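Print this post | E-mail this post

The gripper that wouldn't let go (or wouldn't grab, depending on the hour)

So the cloth folding has hit a wall. I left you last time with the arms happily running and me feeling pretty smug, and then in February the gripper on the right arm started faulting. Fingers would close, sit there for a bit, then the driver would throw error 202 and the whole arm went limp and sagged onto the table. Scared the daylights out of me the first time!

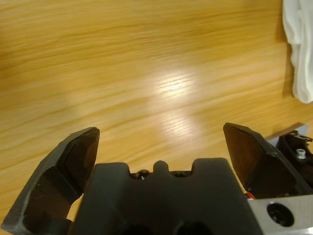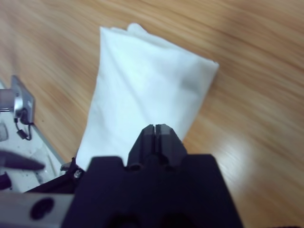

Teodoro Miranda reckons it's the current limit and has told me so twice. His view is that cloth squashes down to nearly nothing, so the fingers never reach the position they've been told to reach, and the motor keeps on pushing until it cooks itself. He also said, a bit sternly, that an arm going limp is a safety problem first and a folding problem second, and I should keep my hands out of there until it's sorted.

Fair enough. I went back through the logs after dinner and the current was sitting at 357 for ages before each fault – I'd set the cap at 320 and then forgotten to save it to the Keria board, so it went back to the default at every power-up. Four evenings I spent swapping cables, and it was a setting.

The cap is saved now (I checked it after a restart, then checked again). The limp arm still bothers me, though. I want it to hold position on a fault, and the Tarawneh brake module might do that if I can find somewhere to mount it. If anyone has fitted one to a small arm, let me know how you went.

3 comments | 2 shares

Recent posts
Wiring up the Keria board, part two
A day out at Itcombe
Why I gave up on the Grorach controller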